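Cloltard recipe cards, readme

Scans and typed text of old family recipe cards. 31 cards so far, mostly baking and soups. One folder per card, text in UTF-8.

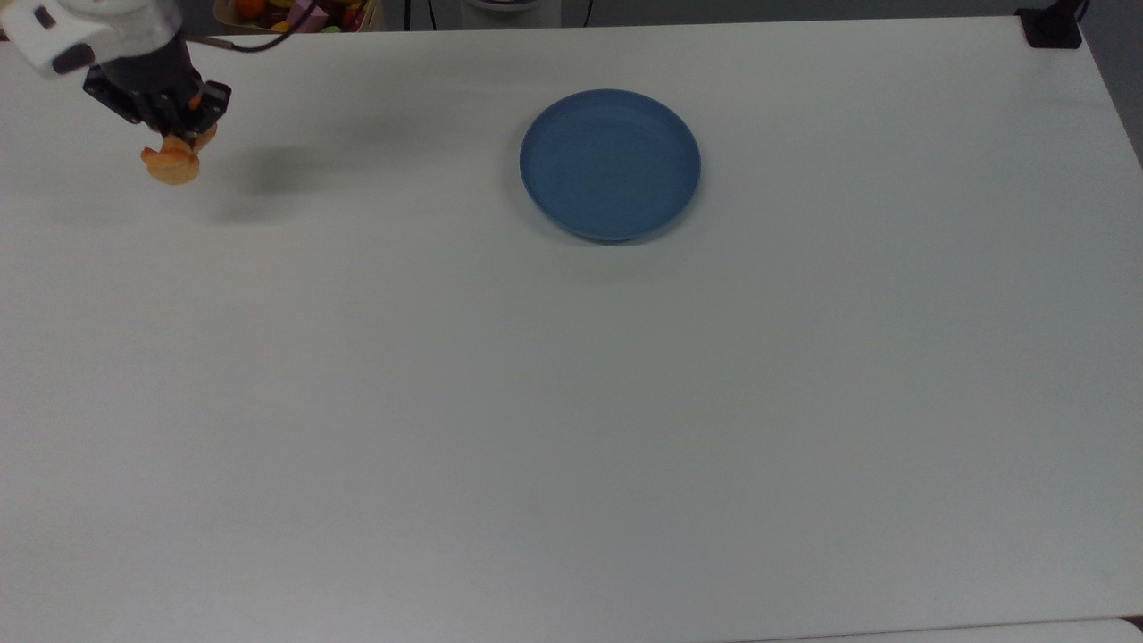 Columns: title, serves, oven temp, notes. Temps in F. Blank means the card didnt say. Spelling left as written, so "flower" stays.

Known problems: cards 4 and 5 are probaly the same soup. Stains hide a few amounts, marked [?].

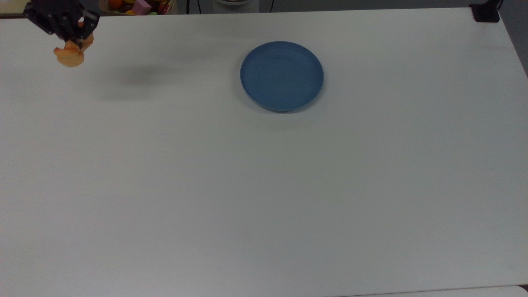

Imogen Oakley wrote back that 4 has barley and 5 doesn't, so please keep both. OK, keeping both. Fixes to Radek Baláž.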